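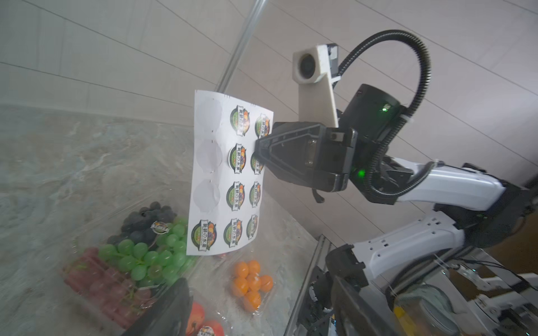 Figure 3. A sheet of round fruit-shop labels with some already peeled off, held at its right edge by a black gripper.

3.2 What the handoffs cost

I went into the Lornen part of the study expecting software trouble, and I got a lesson in waiting. Lornen is a small mail-order business, and every order passed through 5 people before it left the building. I logged 1167 orders in October (I had hoped for 1000, so I was pretty happy!) and wrote down when each one landed on a desk and when it moved on.

The work itself was quick. The typical order sat in a shared inbox for 45 minutes before anyone opened it, and then it happened all over again at the next desk. Vilmos Farkas, my co-author, had guessed that approvals were the slow part, and he was half right: approvals were slow in the morning, when the owner was on the phone, and perfectly fine after lunch.

We then let Wemidach, the scheduling tool they were already paying for, pass orders along by rule. I kept the rules dull on purpose. Repeat customers skipped the approval desk, address changes went straight to packing, and everything else stayed with a person. Two of the staff loved it right away, one kept printing her orders anyway – and I have to admit her printouts helped me find three bad rules.

Vomton, the second firm, is a different story, because they had no written steps at all. We spent the first weeks there just drawing the process on paper and arguing over it, and I come back to those drawings in Section 4.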